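June, Bendutham shed, late afternoon

Big day on the mobile! The third arm finally swings clear of the second without kissing it, and I stood under the thing like an idiot for half an hour just watching it go round. Writing this down while I still remember what we changed.

Recap for Ladi, who missed the morning. The piece is the hanging one for the Mohammed atrium, working title still Pident (Tirta's word, I've stopped fighting it). Three arms, each with a leaf at one end and a counterweight at the other, stacked on a single drop line. Air from the doors should be enough to start it. Until today it would start, get interested, and then lock up whenever arms two and three lined up.

What we did:

- Lengthened the link between two and three by 30 mm. Wanted to go less. Less didn't clear.
- Moved the pivot on arm three toward the leaf, then trimmed the counterweight to suit. Filed it down a bit at a time, hung it, filed again. Slow, lovely work.
- Swapped the swivel at the top for the one with the smaller bearing. Huge difference. The old one had a gritty spot I could feel in my fingers and had been pretending I couldn't.

The motion now is so much better than the maquette promised. The leaves drift, slow down, almost stop, and then one of them picks up a breath from somewhere and drags the rest along. The bottom leaf goes the other way from the top two for long stretches, and I never planned that!

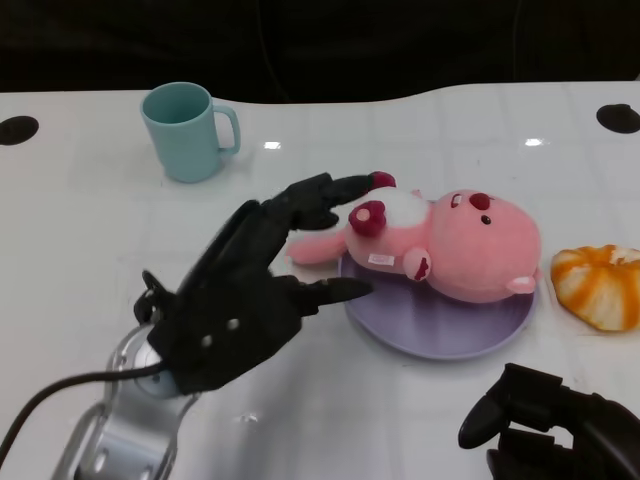 Leaf finish next. Tirta and I have been going back and forth on polished versus brushed, and I came in this morning firmly on the brushed side. Polished steel throws light all over the place, which is great outdoors and possibly a nightmare in an atrium with people trying to read at desks. But a glossy surface does something I keep wanting: look at how the overhead lights land on that white tabletop as little bright patches, soft and separate, with plenty of plain white left between them. I'd love that on the leaves. So, white gloss paint over primer on the upper face, brushed metal underneath. The color next to it matters too. The pale teal of the mug looks terrific against the white, and I mixed up something close for the counterweights. First coat is a touch too green. Second try has more blue in it and I like it a lot.

Paint adds weight, of course. I weighed a leaf bare and meant to weigh it again after primer, then primed all three in a fit of joy and forgot. Will have to back it out from the spare. Please nobody touch the spare.

Things still bugging me:

The drop line. It's braided, and it unwinds a little under load, so the whole stack creeps round to the left for the first few minutes after hanging. Justach has a torque-balanced cable in the same diameter and I've asked for a 5 m length to try. If that doesn't cure it we could put a second swivel lower down, but then there's another lump to look at.

The sound. There is one! A tiny tick when arm one reverses. Tirta can't hear it. Ladi, come and stand under it tomorrow and tell me I'm not imagining things. I suspect the pin in the top pivot is a hair short.

The leaf edges. Still sharp on two of them. Gloves until I've been round with the fine stone.

Also tried a desk fan on the lowest setting from over by the roller door, to get a feel for the atrium draft. Far too strong, the arms went round like a carnival ride, so that tells us nothing except that the joints hold. Better test is to open the side door and wait.

Jobs for the morning: weigh primed leaves, check the pin, sand and second coat on the counterweights, drawing of the new link dimensions (mine, promised). Leave the piece hanging overnight with the lights off and the side door shut. I've put a chalk mark on the floor under the bottom leaf so we can see how far it has wandered.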